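Simulated pick-and-place demos: how much should I randomize the bin row?

posted by gridfloor_9

I'm collecting teleoperated demonstrations in simulation for an imitation policy. The task is to bring a black mesh basket to one of three colored bins (green, blue, yellow) on a perforated board, with a light gray fixture on the left side of the same board. The target color is given as a text instruction. Arm and gripper are the stock Norau model that ships with the simulator. Control runs at 12 Hz, and episodes are capped at 45 seconds.

So far I have 900 episodes. The bin row gets a random yaw at reset, but the three bins always stay in contact and always in the same order, green on the left. The fixture also gets a random yaw. Table texture, floor and light position are fixed.

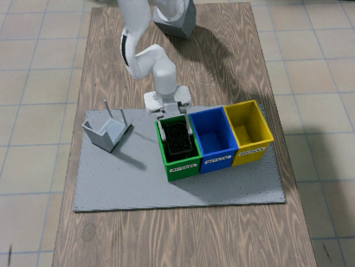
Green-bin episode, basket between the fingers at the bin opening. Blue and yellow empty.

The policy trained on this reaches the correct bin when the row yaw is small. At larger yaw it still goes to the correct bin, but the basket catches on the rim. If I swap the bin order at test time, it goes to the old position and ignores the color. Success with the order swapped is close to zero.

Two things I would like to know. Should I throw the 900 out and start over with the order shuffled, or add to them? And is the rim contact a data problem or a control rate problem? Camera is a single fixed view facing the robot across the table, plus joint positions. No wrist view.

posted by Unetti_user

Shuffle the order. The network has no reason to read the color if position predicts it every time. That is your whole problem.

posted by tcp_offset

The order problem and the rim problem are separate, so take them one at a time.

Order. With a fixed left-to-right sequence, "green" and "leftmost" are the same label. Keep the 900, but do not just append a small shuffled set and sample uniformly. I did that on a sorting task with the Aasen toolkit and the shuffled episodes were drowned out. Either weight the sampler so that half of each batch comes from shuffled layouts, or replay the old episodes with the bin colors permuted and the instruction changed to match. In simulation the second option costs only render time. The trajectories stay valid if the bins share the same geometry. Check that the collision meshes are identical before you rely on this.

The bins also have labels on the front. If the label textures differ between colors, permute them along with the color, or you leave a second cue in the image that disagrees with the first.

Rim contact. Look at the clearance first. In your render the basket takes up most of the width of the green bin, and it is tilted a little. With a fit like that a small yaw error is enough to touch a wall. Plot the final wrist yaw against the row yaw across your demonstrations. If the operators were lazy about rotating the wrist and let contact push the basket straight, the policy has learned the same habit. Mine had. I filtered out every episode where contact force on the rim went above a threshold, lost 75 episodes, and the catching mostly stopped.

12 Hz is low for insertion, but I would not change it until the yaw plot is done. Changing the rate means re-recording or resampling everything.

One more check: from that viewpoint the gripper comes down over the far rim and hides part of the bin. Depth at the rear wall is poorly observed with a single view. Add a wrist camera when you replay. It needs no new demonstrations.

posted by mossbearing

I'd start over. Old data always causes trouble. Also randomize the table, that wood grain is very strong and the knot near the front corner never moves. Farinora has a texture pack that works, though the license is odd.

Comments (4)

gridfloor_9: Meshes are identical. Replayed with permuted colors overnight, training now. The yaw plot is ugly, wrist lags the row on nearly every episode past the middle of the range.

tcp_offset: Then filter before you train, or you will be doing it twice.

gridfloor_9: Stopped the run. Filtering.

pallet_jack: Does the replay need the same physics seed? I get drift after the grasp when I change only the renderer settings.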